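Print this page | E-mail this to a friend

The Grollano folding step stool, after one long winter

I have owned a good many step stools in my life, and most of them ended up in the garage holding paint cans. My mother had a wooden one that pinched your fingers, and I had a plastic one in college that bowed in the middle whenever anyone over the age of ten stood on it. So when my brother-in-law Facundo Acuña gave me the Grollano two-step for my birthday (a stool, for a birthday, but he knows me well) I thanked him kindly and didn't expect very much.

Well, I have used it nearly every day since February! Our house in Sidembridge has tall cupboards, the kind put in by somebody who must have been six foot four, and I am not. The Grollano opens with one hand, gives a nice firm click, and stands flat even on our kitchen floor, which slopes toward the back door and has done since before we moved in. The label says it's good for 300 pounds. My son is a large fellow and he has stood on it to change light bulbs without a creak.

The steps are deep enough for my whole foot, slippers included, and I can't tell you what a difference that makes first thing in the morning when the coffee is on the top shelf. The rubber treads wipe clean with a damp cloth, though flour does get down in the grooves and you'll want an old toothbrush for that. Folded up, it slides in beside the refrigerator with room to spare.

Now for the grumbles. The handle at the top is a little low for me, and I'd have liked it an inch or two higher for something to hold while I'm reaching. The feet left gray marks on the bathroom floor – they came off with baking soda, but it took some rubbing. And the paint has chipped along one hinge, right where it folds. The Valdebenito stool my neighbor has is prettier, I'll admit, and comes in a lovely butter yellow, but it weighs 18 pounds and she leaves it standing in the hall so she doesn't have to carry it.

I've since bought a second one for upstairs, where it lives by the linen closet and gets me to the shelf with the spare toothpaste and the good towels. That one cost me 30 dollars at the hardware store on Flurketthorpe Road, on sale, and I'd pay it again.

12 comments | 4 shares

Get our home and kitchen reviews by e-mail. Sign up for the newsletter.
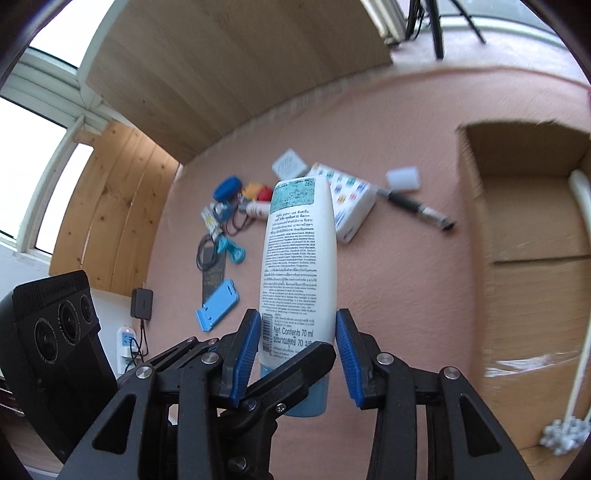 White tube with a light blue cap.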